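Teresa Foley
25/08/2025 · 3 min read

ok a thread about learning to knit socks at my age, because three of you asked and I have opinions now

1/ I started in December with a pattern called Edum. My aunt swore it was a beginner sock. It is a beginner sock the way a marathon is a beginner jog. I ripped out the heel so many times the yarn went fuzzy

2/ if you are new, skip the fancy yarn for the first pair! I bought a hand-dyed skein from Baltell, 400 yards, gorgeous, the color of old pennies, and I was so scared of ruining it that it sat in a drawer while I practiced on leftover baby blanket acrylic. The acrylic socks are hideous and I wear them constantly

3/ needles. People will fight you about needles. I tried double points (dropped one down a heating vent, gone forever), then the tiny circular that makes your hands cramp, then magic loop on one long cable. Magic loop won. If you love your double points I'm happy for you, please don't write to me

4/ ok gauge. I know. I hate swatching too. But my first real sock would have fit a mailbox - I knit loose when I'm watching TV and tight when I'm on the phone with my sister, so one sock had both. Now I go down a needle size and only knit socks with the TV on

5/ the heel. I did the flap and gusset way first and picked up stitches with big ugly holes at the corners. Then somebody on here told me to pick up one extra stitch in the gap and knit it together with its neighbor on the next round. Holes gone. Whoever you are, I owe you a pie

6/ current project is a pattern called Asta, which has a little cable up the side. Cast on 64, and I'm past the heel on sock one. Sock two does not exist yet and we won't discuss it

7/ also I weighed what's left of the yarn stash last night and I have almost 500 grams of sock yarn, which is a LOT of socks for a person with two feet. My husband has been measured. He has not been asked

8/ the thing I like best is how portable it is. A whole sock fits in a sandwich bag. I've done toes at the dentist, ribbing in the pickup line, and most of a foot at the airport 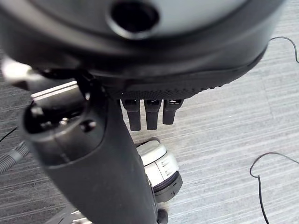 striped carpet, gray edition

9/ stripes, by the way, are the best thing for a beginner. Self-striping yarn does all the work and you can count the bands to make your socks match. Or don't match them, my niece says matching is for old people

10/ next up is a skein of Miyazaki in dark green that I've been saving. Toe-up this time, so I can quit when the yarn runs out. Wish me luck with the stretchy bind off

COMMENTS

purl_jam_542: the vent!!! I have lost two needles to mine

Dottie K.: Is Edum the one with the garter heel? I gave up on it too

marlowknits: toe-up is the way, you will never go back

We use cookies to improve your experience. Accept | Manage settings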